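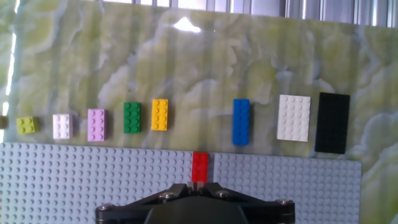

How long should one building demonstration last on an open day?
Eight minutes, including questions. Visitors standing at a table will watch a robot place bricks for longer than you would guess, but the ones at the back start looking for the coffee.

Section 8. Running the brick demonstration for visitors

This section assumes the arms are mounted and powered and that you have read Section 7. If you skipped Section 7, everyone does, but go back for the part about the stop button.

8.1 Before the doors open

1. Wipe the marbled mat and let it dry. It is glossy and keeps fingerprints from every school group we have ever had at Nelloncombe.
2. Set the baseplate down and press on all four corners. If it rocks, find the crumb.
3. Line up the bricks in a row beside the baseplate, with a gap between each piece and the next. The gripper needs room for its fingers on both sides.
4. Put the bigger plates at one end of the row. They are hard to grasp and make a poor opening act.
5. Load the Giltari program and run it once at demonstration speed with no audience.

Note: Demonstration speed is 28 percent. Percy Llanos once ran a July open day at full speed to liven things up. It did.

Caution: Keep the stop button in the presenter's hand, not on the table behind the presenter.

8.2 During the demonstration

1. Ask visitors to stay behind the floor tape. Ask again.
2. Say which brick the arm will pick up, then press Start. Saying it afterward impresses no one over the age of six.
3. Stay quiet while the gripper closes. People like this part and will not hear you anyway.

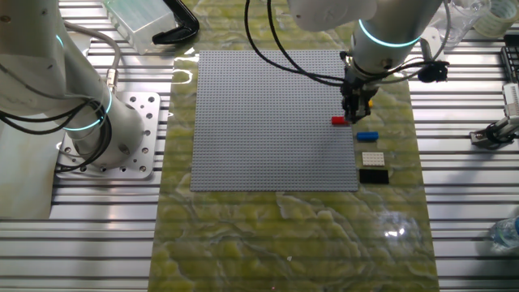 4. When the arm has let go of the brick and pulled back, take questions. The first will be whether it can build a castle. Sheyla Rengifo's answer, "given a castle program and a long weekend," is approved for general use.
5. If a brick lands crooked, press Pause, wait for the arm to stop, then straighten the brick by hand. Do not blame the brick out loud.

Caution: Never reach over the baseplate while the program is running, even to point at something interesting.

8.3 Afterward

1. Send both arms to the rest position and lock the controller.
2. Count the bricks. Visitors under ten have pockets.
3. Write any dropped pieces in the log, with the step number. Teófilo Palomino reads it and will ask.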